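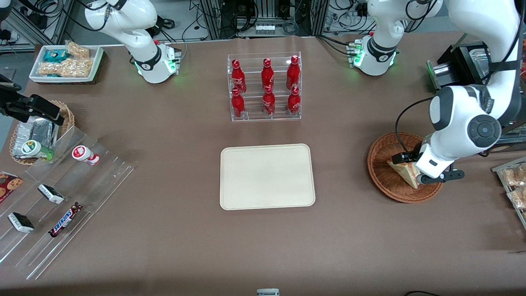
We're opening our new grab-and-go counter at Riltside this June, and I'm really chuffed to be sharing it! Lunch is the heart of it - wrapped sandwiches in round wicker baskets, pastries in bags, six bottles of Coca-Cola on a clear two-tier rack. Pick up a cream tray, fill it and off you go. We'll have around 80 lines once we're settled in.

Sweet things live on the tiered stand, so have a good rummage (I always do).

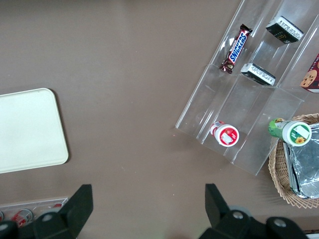 Opening hours

Doors open at 7am. Find us next to Alance.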